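Subject: Re: [pornarell-dev] tracker loses pose when cloth fills the view
From: Morenike Ibrahim
To: pornarell-dev

Tobiloba Uzor wrote:
> On the bedroom clips the tracker drops out whenever the gripper closes
> on a garment. Is it the fisheye calibration again? I count 14 dropouts
> with the defaults on Duketau.

Calibration is fine. Reprojection error is flat across the set. The front end is putting its features on the cloth, and the cloth moves with the jaws. Frame 367 is typical: green print between the pads, streaked by motion blur, over a paisley bedspread that also attracts corners.

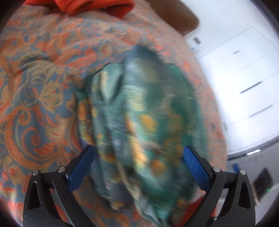
1. Proposed change

Mask the jaws plus a dilated region between the pads before feature extraction. Cap features at 700 per frame and bucket them by image cell, so the bedspread can't take the whole budget. If inliers fall below threshold, propagate on IMU only and flag the segment.

2. Relocalization

Keyframes should come from wider views, with the headboard, the nightstand and the wardrobe all in view. 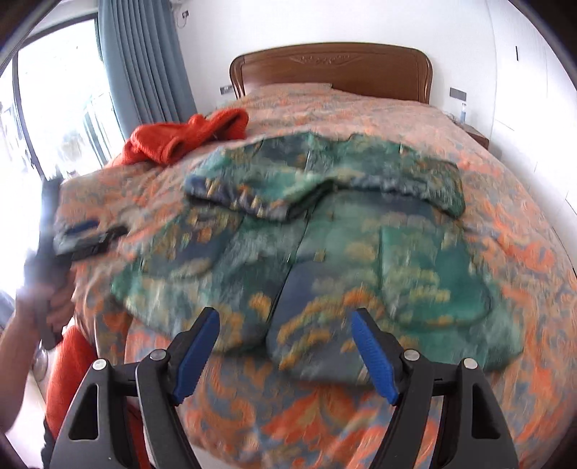 The overexposed window needs a saturation mask as well. Corners on its dark bars shift with exposure, and I would sooner drop them than tune around them. People beside the bed go in the dynamic mask.

Patch is on the isah branch, 2 commits. Kelechi, please check the IMU noise terms before I merge.

Morenike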